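Edith Ríos
Okay, craft table update, because a few of you asked how the party cleanup is going. It is going slowly! There's star confetti in places I don't remember ever standing.

Edith Ríos
For anyone just joining: we did the December get-together for my sister's team in the back room, and I said sure, I'll do the decorations, how hard can it be. I bought a bag of 2,000 little stars. Two thousand. The bag was the size of a sandwich and I thought, well, that won't go far.

Edith Ríos
It went far.

Edith Ríos
I will say the green cloth was a great buy. It's from Brundunetti, the fabric place next to the tire shop, end of a roll, and the lady knocked 3 dollars off because of a crooked cut. I never did iron it. You can still see where it was folded and I've made my peace with that.

Edith Ríos
Also binder clips for holding a tablecloth down – please try this. I used to do tape and it always let go right when somebody leaned over for the chips. The big silver clips just bite onto the board and stay there. Nhung Diệp taught me that one years ago and I think of her every time I pinch my thumb in one. 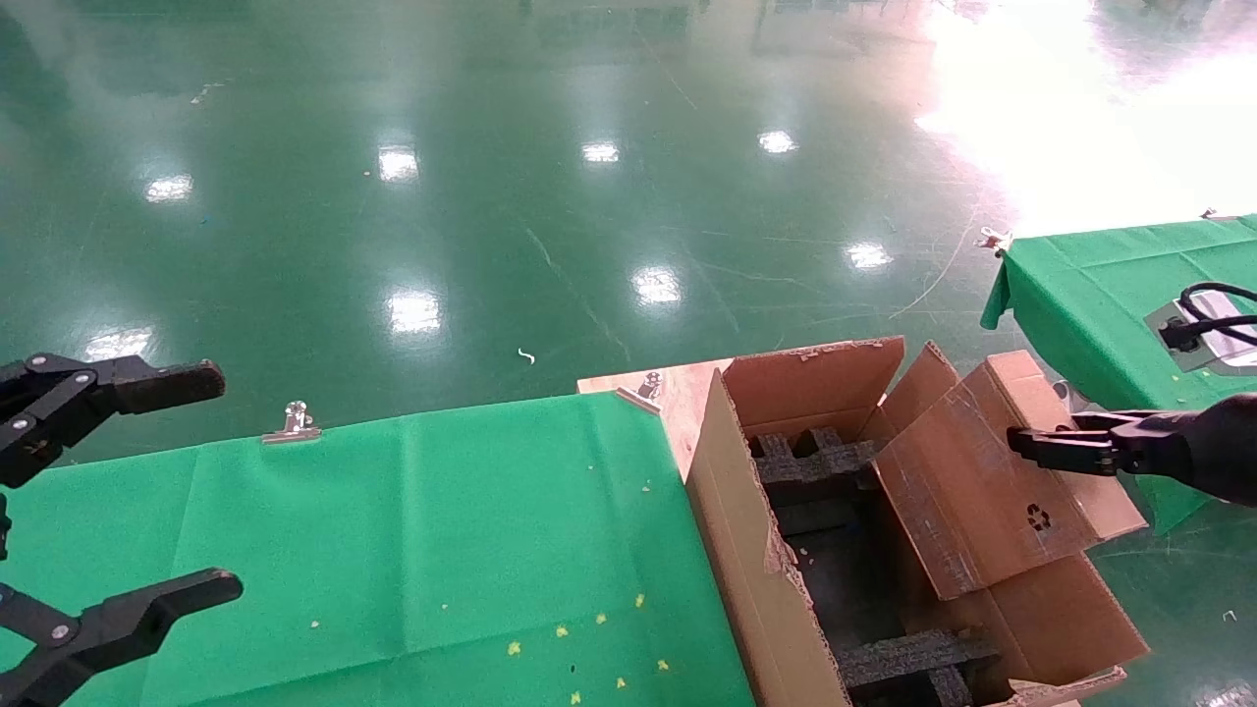
Edith Ríos
So anyway, the plan is that everything that can be used again goes in one cardboard box and the box goes on the top shelf until next year. One box. That's the rule I made for myself after the year of the six half-empty bins.

Edith Ríos
Yes, it's the same beat-up box from the move, for those who remember the move. The flaps are all chewed up and I keep saying I'll get a new one, but it's exactly the right depth for the paper lanterns (if you flatten them and talk nicely to them) so it stays.

Edith Ríos
Going in: lanterns, the string lights, the good napkins, leftover paper cups. Not going in: the Pestus glitter candles. We burned one of those for ten minutes and the whole room smelled like a car air freshener. If anyone local wants them, message me, they're free, I'll even drive them over.

Edith Ríos
Several people are telling me to use a lint roller on the stars. I tried it on the cloth and it does work, you just go through a sheet every couple of swipes. A dry rubber glove is better! Drag it toward you and they bunch up in a little line. Then a piece of paper under the edge and tip them in a jar.

Edith Ríos
And no, I'm not vacuuming them. I did that once with the heart-shaped ones and was picking hearts out of the brush roller until spring.

Edith Ríos
Question from my cousin: why not just shake the cloth out in the yard? Because the yard is shared, and Mr. Essien downstairs grows his herbs out there, and I would like to keep getting free mint.

Edith Ríos
The cloth comes off last. Clips in a sandwich bag, bag goes in the box, and I write CLIPS on it in huge letters so I don't buy another pack like I did last time. I own 80 binder clips now. I don't work in an office.

Edith Ríos
Taking a coffee break. If you have a way to store string lights that isn't the cardboard-square thing (mine always slide off the corners), put it in the replies, I'll read them all before I start winding.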